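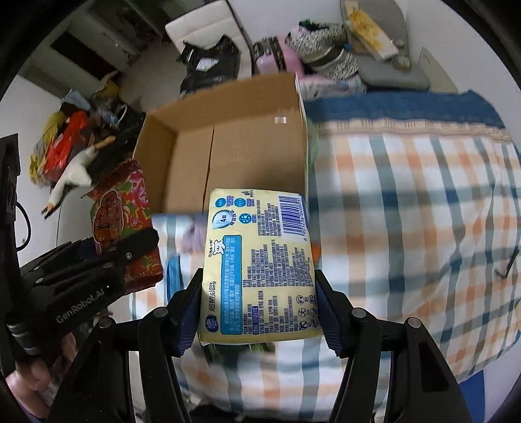 25 octobre — colis Umow, essais de remplissage

Repris le remplissage dans la chambre, sur le lit. Table trop haute pour voir le fond du carton, et puis la couette à carreaux tient bien les petits paquets en place. Sauf que le carton s'y enfonce un peu dès qu'on appuie sur un bord. A voir avec une planche dessous.

Carton de récup (lait), sans rabats. Pour fermer il faudra de toute façon passer au Rudard : 392 x 222 x 166 mm intérieur, mesuré au réglet. Le catalogue dit 400 en longueur, c'est l'extérieur. Corriger dans le tableau commun, j'ai perdu une demi-heure là-dessus.

Mouchoirs : paquet souple, se prend bien par les deux côtés, debout. Si on serre trop le plastique plisse et le paquet tourne. Je le mets contre la paroi, sur la tranche, et les snacks viennent caler. L'inverse (snacks d'abord) : les mouchoirs restent perchés dessus, à chaque fois.

Ordre retenu pour l'instant :

- mouchoirs contre la paroi du fond
- la petite boîte en carton avec la vache, debout dans un angle
- le long bâton bleu et blanc, couché en longueur
- sachet rouge et sachet vert foncé par dessus, à plat
- le petit orange en dernier, il se glisse partout
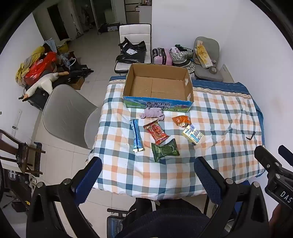

*Les snacks étalés devant le carton, carton vide.*

Le sachet rouge est pénible, brillant, il glisse sur le vert. Les croiser marche mieux que les empiler droit. Le tissu mauve : je voulais le mettre en bourrage, pas convaincue, il remonte quand on secoue. Essayer roulé serré.

Le coussin à fleurs gêne à gauche du carton, on tape dedans avec le coude. L'enlever la prochaine fois. Pareil pour ce qui traîne sur la couette côté droit, à ranger avant de commencer.

Delia Olteanu est d'accord pour l'ordre mais voudrait la boîte à la vache en premier, avant les mouchoirs. Pas testé. Elle a aussi demandé si on garde la même liste pour Hunholm — je crois que oui, à confirmer avec Ghiță, ils ont peut-être une contrainte sur les boissons.

Reste à faire :

- [ ] même chose dans le Rudard, rabats fermés
- [ ] noter le vide restant sous le couvercle, au réglet
- [ ] secouer, rouvrir, voir ce qui à bougé
- [ ] commander du scotch papier
- [ ] liste Hunholm avant novembre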